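4.2 What people did with the wrapper

I should say at the start of this section that I never meant to study wrappers. The plan was to ask people in Stolwood and Eston how they decide when food at home has gone off, and whether the printed date has much to do with it. We had 1,587 diary entries to get through, most of them a line or two long (some of them only "binned the ham"), and I'd read a good chunk before I noticed how often people wrote about the packet and left the food out of it altogether. They'd thrown away the outer box and lost the date. They'd tipped the rice into a jar. They'd torn the corner off, and the corner was where the date had been!

So I went back and coded the lot again, this time for what had happened to the packaging, and Xinyi Yuan did a second pass on her own. We disagreed more than I'd like about what counts as "decanted" (is a bag inside a jar decanted? Xinyi says no, and I've come round to her view). Figure 4 goes with the small-packet group, meaning sweets, sauces, dried fruit and anything else sold in portions.

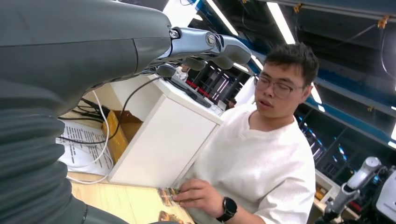

Deepak Jaiswal
Research Fellow in Household Food, Stolden

Small packets were where the date mattered least. I'd expected people to be careless with them, and a few were, but the commoner story was that the date sat on the big bag and the little ones inside had nothing on them at all. Once the big bag went in the bin you were left with a drawer of small shiny things of unknown age. One woman in Eston called hers "the museum". She'd eaten from it the night before our interview and felt fine.

Older households in the sample kept the outer bag far more often, usually folded down and pegged. Guangming Wan thinks this is a habit left over from saving bags for other uses, and he may well be right, though our diaries didn't ask. I'd put more weight on cupboard space. The people with deep cupboards kept boxes, the people with one shelf over the kettle got rid of them the minute they were home, and that held in both towns.

We also ran a short sorting task, which I was rather fond of and which Boyang Qin thought would never work. Each of 19 people brought in whatever they had open at home and sorted it into "fine", "not sure" and "no". They talked while they did it. The talk was the useful bit, and it's quoted at more length in section 5, but the main thing to say is that hardly anyone looked for a date first. They squeezed, they shook, they sniffed at the seal. If they did look, they often gave up quite quickly and said the print was too small.
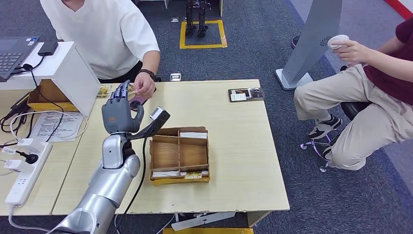 Dates also get lost because of where makers choose to put them, and I think this has been a bit neglected in the earlier work, which tends to treat the label as something you either read or don't. On small flat items the back seam is a favourite spot, and so is the crimped edge, which is exactly where people tear. Holding matters too. When something small and flat is pinched between the thumb and fingers, like the purple-and-dark printed card in the figure, part of its surface is under the person's own hand, and if the date happens to be there it may as well be missing. Several diarists told us they'd hunted all over a packet and found the date under their thumb. Dark ink on a dark print came up over and over as a grumble, mostly in the evening entries, when I suppose kitchens are dimmer and people are more tired.

Tianyou Jiang has since asked whether any of this changes how much food is wasted, and I can't give him a good answer from these data. About 50 entries mention throwing something out purely because the date couldn't be found. Set against the full diary that's small, and I'd be wary of making much of it. We stopped collecting in October, too, so the Christmas tins and selection boxes never got a look in.

Related items
Nnaji pantry diaries: coding guide
Jars, tubs and tins: decanting at home
Section 5: Talking through the sort

Last updated: October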